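Odette Langlois has heard every promise made for vitamin D. The physical therapist, who works out of the Clivima clinic in Reston, sees older patients after hip fractures, and many arrive with a shopping bag of supplements.

"They were told it would keep them from breaking anything," she says. "Then they tripped on a rug."

I asked whether the 3000-unit capsules did any good. "If your blood level is low, sure, fix it. Past that, show me."

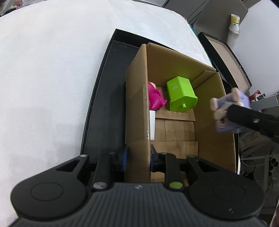
What does she tell patients to do after a hip repair?

Stand up, sit down, and walk, every day, for at least 3 months. "It's dull and it's free, so it doesn't sell."

She is no kinder to the $300 vibration plate a patient bought in August. "He stood on it 2 weeks. His balance test was the same. I'm willing to be wrong, but I'd want more than a brochure."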